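Sticky drawers and the great desk clear-out

Our spare room desk had reached the point where I was doing the household bills on the ironing board, so last weekend I finally tackled it. A few things I learned along the way, in no particular order.

Tip everything out first. I know, it looks dreadful! But if you tidy a drawer while it's still full you just shuffle the same dead pens from front to back (I've been doing it for years). Put it all on the biggest flat surface you own and only put back what you've used since October.

If a timber drawer sticks, rub the runners with the stub of an old candle. My neighbour Lucrezia swears by dry soap, and I've tried both, but the candle lasts longer and doesn't go gummy in humid weather. Two or three strokes each side is plenty. 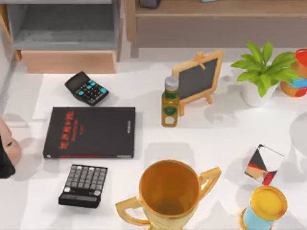

Grubby buttons on remotes and calculators come up beautifully with a cotton bud and a tiny dab of metho. Dab it on the bud, never straight onto the keys, and take the batteries out first. For the gunk down the sides I use a wooden toothpick, the flat sort if you can get them.

Old sticker residue was my other headache. Eucalyptus oil on a rag, leave it 4 minutes, wipe, then a bit of warm soapy water. Test it somewhere hidden if the surface is painted, as I took the colour off a bookend that way and I'm still cross about it.

Next job is the linen cupboard, and if anyone has a cure for musty pillowcases please leave it in the comments.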